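# How to clean a storage bin without emptying it first

Kazue Furukawa asked me how I keep the gray bins in order, so I write it down.
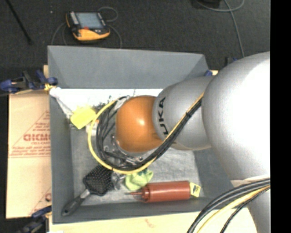 *Gray bin with the sponge brush in the upper left corner and the black hairbrush lower left.*

1. Move the small things to one side. Long handles can lean on the wall of the bin.
2. Wipe the free half of the floor with a damp cloth and a drop of dish soap. Scuffs will stay - do not scrub them hard.
3. Dry this half with a second cloth.
4. Move everything over and do the other half.
5. Pull the hair out of any hairbrush before you put it back. I use an old comb for this.
6. Put brushes with a sponge head so the sponge does not lie flat on the floor. It dries faster.

I repeat this every two weeks, and in May I take everything out and wash the bin with warm water. If your bin has a label inside, wipe around it gently.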